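Setting a Hand Height Over a Belt Without Trusting the Numbers

Part two of the sorting cell notes from the Jaltisdale shared workshop

Most guides to belt picking tell you to calibrate the camera first. I don't buy it. If the hand starts from a bad height, a perfect camera will only drive it into the rail more accurately. Kha Hứa and I lost an evening to that order of work, so these notes start with the arm.

You need a belt you can stop, an arm you can jog slowly, a steel ruler, masking tape, and a stop button within reach. You do not need the Cetness calibration kit. We bought it. It is a nice box.

1. Stop the belt and clear it. Turn off auto-resume in the controller too, or it may start again when you clear a fault. Ours did, twice.

2. Set the arm to 20 percent speed. The Lastotov forum says 67 is fine for setup. Maybe it is, if somebody else pays for your fingers.

3. Open the hand all the way and turn the palm toward the belt. Look at the thumb before you look at the fingertips. On our hand it swings out farther than the model on screen shows, and the thumb found the side rail before anything else did.

4. Jog down until the lowest point of the hand is 200 mm above the belt. Measure with the ruler and ignore the readout. Ours was off by the thickness of a mounting plate that Khoa Kim had added and never entered. Save this as your hover pose.

5. Move across the belt, near rail to far rail, at that height. Watch the cable at the wrist the whole way. It should keep some slack at both ends of the move. If it pulls tight, fix that now — zip ties are not a fix.
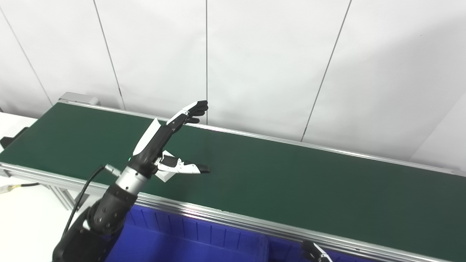 Hover pose over the empty belt, hand open, bins below the near rail.

6. Jog to each bin and save a drop pose above it. Come back up to hover height before crossing the rail. A diagonal shortcut saves very little time, whatever the path planner claims.

7. Run the full loop 20 times with nothing on the belt, then measure the hover height again. If it has moved more than 2 mm, check the base bolts before you touch any settings.

Ours had moved 3. One bolt was finger tight. I would still not call the cell reliable, and I would like to see a week of runs before anyone at the workshop does. Camera setup is in part three, once Kha has finished rewriting the mount.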